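Household Batteries and Battery Covers: Frequently Asked Questions
Holub Community Resource Center, Equipment Lending Desk

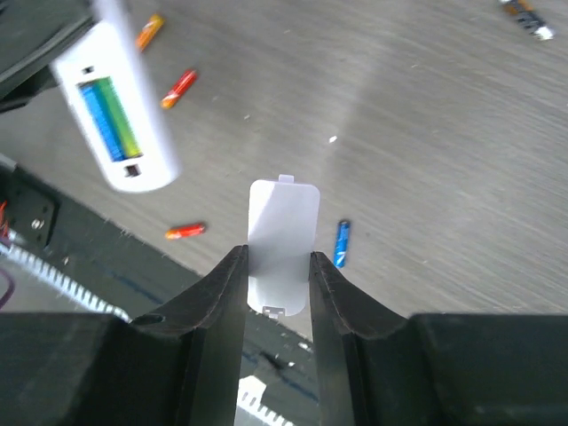

The Lending Desk issues small battery-powered items to members throughout the year. The answers below apply to all such items, including clocks, remote controls, lamps and handheld games.

Are batteries supplied with a borrowed item?
Yes. Each item leaves the desk with a working set. Members who keep an item for longer than 14 days are asked to provide their own replacements.

May I mix old and new batteries?
No. All batteries in a compartment should be replaced together and should be of the same size, type and brand. The color of the outer wrap is not a reliable guide to type – please read the label.

How should the cover be removed?
Place the item on a table with the compartment facing up. Press the latch gently and lift. Covers of this kind are usually held by a small tab at one end and a clip at the other, and the clip is the part most likely to break. Do not use a knife or screwdriver unless the cover is secured with a screw.

How is the cover put back?
Insert the tab first, then lower the other end until the clip catches. If the cover will not close, check that every battery is fully seated. Please do not force it or hold it in place with tape.

I have lost or broken a cover. What should I do?
Report it when the item is returned. The desk keeps spare covers for the Banadska and Tumach ranges, and these are replaced without charge. Covers for other items must be ordered and may take up to 14 days to arrive.

How should loose batteries be stored?
Store them in a case or in their original packaging, away from keys, coins and other metal objects. They should be kept at room temperature and out of the reach of children and pets.

Where can I leave used batteries?
A collection box is located beside the main entrance. Place clear tape over the ends of lithium batteries before leaving them. Leaking or swollen batteries must be handed to a staff member and should not go in the box.

Can I use rechargeable batteries?
In most items, yes. Exceptions are marked on the loan card.

Whom should I contact with other questions?
Please ask for Mihret Gidey or Takeshi Wada at the Lending Desk. Questions about the collection box should be directed to Jacinto Arriaga in Building Services.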